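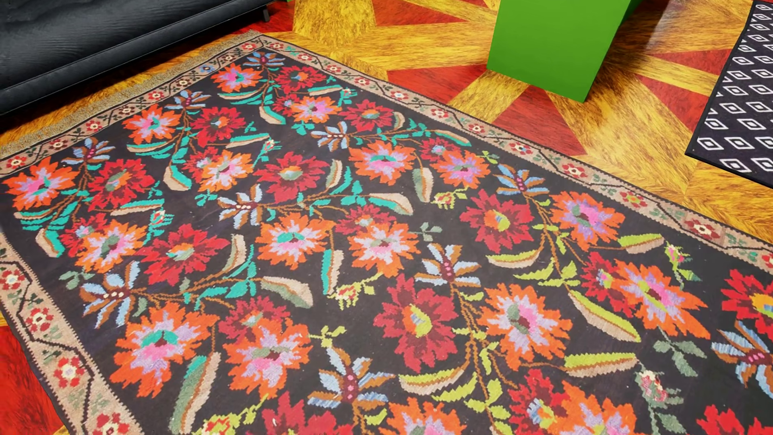 Compte rendu de visite - Parqueterie Brastum, mai 2026

La visite a porté sur la ligne de parquets à motifs, remise en service en février après le remplacement de la raboteuse quatre faces. L'atelier occupe 3758 m², dont 1484 m² de stockage climatisé.

Réception et séchage

Les avivés de chêne arrivent ressuyés. Ils passent en cellule jusqu'à une humidité de 8 %, contrôlée à la pointe sur chaque palette. Le lot présenté comptait 3611 lames, triées par largeur puis par fil. Les lames hors tolérance repartent en contre-parement.

Usinage des incrustations

Les pièces angulaires sont découpées au centre Wikham, puis collées dans leur logement sous presse. Le jeu admis est de 0,1 mm. Le temps de presse est de 125 secondes pour les petits formats - l'opérateur le prolonge à la main sur les bois denses.

Finition

Deux voies coexistent : huile dure ou vernis brillant Proseline, appliqué en trois couches avec égrenage intermédiaire. Le brillant fait ressortir le veinage, mais il accuse aussi le moindre défaut de ponçage en lumière rasante. Sur ce type de sol à motifs, des meubles de cuisine verts donnent un contraste franc avec le bois. 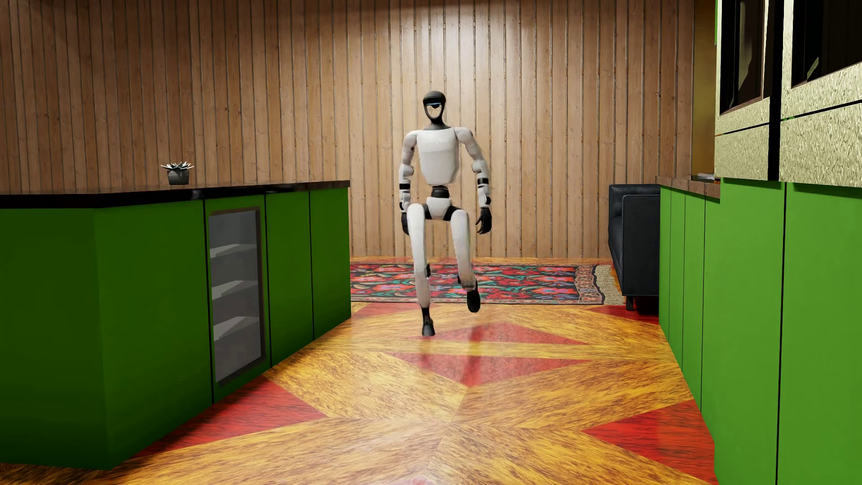 Points à revoir

Aspiration insuffisante au poste de ponçage des chants. Fiches de lot Tsolakis encore remplies sur papier. Échantillons vernis demandés, livraison à confirmer par l'atelier.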